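Prusby Hearings Index - README

Contents

1. What the data covers
2. Files
3. Columns
4. How the records were made
5. Known problems
6. Use and credit

What the data covers

The Prusby Hearings Index lists public submissions made to the Unden regional assembly on three subjects: temporary housing for displaced families, school places for their children, and access to legal aid. Each row is one submission, written or spoken. There are 1483 rows, drawn from 265 sittings and 27 inquiries.

Closed sittings are left out. So are letters sent to single members, even where a member later read the letter aloud. If the letter was formally tabled it counts as a submission and has a row.

The index does not hold the full text of anything. It points to the printed record by volume and page, and the printed record can be read at the assembly library.

Files

submissions.csv - the main table, one row per submission
inquiries.csv - short and full titles of each inquiry, with opening and closing sittings
bodies.csv - names of organizations that made submissions, with earlier names where they changed
notes.txt - corrections and queries, oldest first

All four files are UTF-8. Fields are separated by commas and text fields are in double quotes. Czech names keep their accents, so check your import settings if you see odd characters in the speaker column.
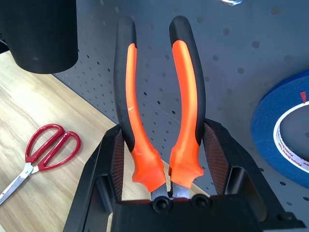
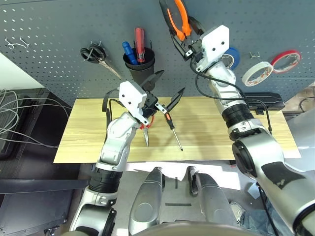 Pliers with orange and black handles, first and second pictures.

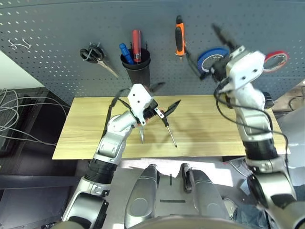 Page last changed: Oct 12, 2020

Columns

The main table has these columns:

sub_id - a number given by us, with no meaning outside this index
inquiry - matches the short title in inquiries.csv
sitting - the sitting number as printed, not the calendar date
speaker - name of the person, or blank if the submission was written by a body
body - matches bodies.csv, or blank if the person spoke for themselves
subject - housing, school or legal
form - W for written, S for spoken, B for both
vol, page - place in the printed record
cited - Y if the final report of the inquiry refers to the submission by name

A submission with more than one subject gets the subject the clerk listed first. We thought about repeating the row and decided against it, as the totals would then be wrong for anyone who simply added them up.

How the records were made

The first pass was typed from the printed volumes by Zdeňka Kopecký. Oldřich Mikuš then checked every row against the clerk's lists and filled in the cited column from the final reports. Hendico scanned the volumes that were too fragile to handle often. The scans are not part of this release.

Where the printed record and the clerk's list disagree, the printed record wins, and the difference is written up in notes.txt. Most of these are spellings of names. A few are sitting numbers, mainly in the Hudec inquiry, where the numbering started again partway through.

Minors who gave evidence are entered as "young person" in the speaker column, even if the printed volume names them. Please do not put the names back in if you publish work based on the index.

Known problems

- The cited column is blank for inquiries that closed without a final report. Blank does not mean N.
- Page numbers in the supplements restart at 1. Look for an "s" after the volume number.
- Spoken submissions heard through an interpreter are not marked. The clerk noted this only some of the time and we could not fill the gaps.
- Two bodies with the same short name were merged by mistake in the first release. They are now separate in bodies.csv, but older copies of the table will still have them as one.
- Legal aid submissions made before the subject had its own heading may be filed under housing. We fixed those we found.

If you find an error, send the sub_id and the volume and page you checked. Corrections without a page reference take us much longer to deal with.

Use and credit

You may copy, change and share the index for any purpose. Please credit it as "Prusby Hearings Index, compiled by Z. Kopecký and O. Mikuš" and say which release you used. The printed record itself belongs to the assembly and has its own terms, which are on the inside cover of each volume.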